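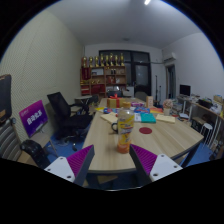 The long table in the meeting room, with the yellow gift box at the far end.

Swap table is back!

We loved the last one so much that we're doing it again in June, and the long table in the Meden room is already filling up. If you missed it the first time, it works like this: bring in something nice you don't need, put it on the table, and take home something you like better. Notebooks, boxed treats, plants, mugs, unopened gifts from two birthdays ago, all welcome!

Our favorite so far has to be the yellow box with the red ribbon and bow (no peeking, please, it goes to whoever draws the lucky slip). The teal notebook has fans already, and the little potted flower with the pale pink blooms makes the whole room feel more cheerful. We'd happily take 5 more of those.

A few practical things. Drop-off is at the Plundow Street entrance or straight onto the table. Please keep drinks on a coaster, as the wood marks easily and we only just had it oiled. Large items can go to the Stilov storeroom, second door past the kitchen.

Last time 200 things found new homes, and the bake stall next to it raised $600 for the Sæther reading garden, which was just wonderful. Cakes are very welcome again, especially the lemon one!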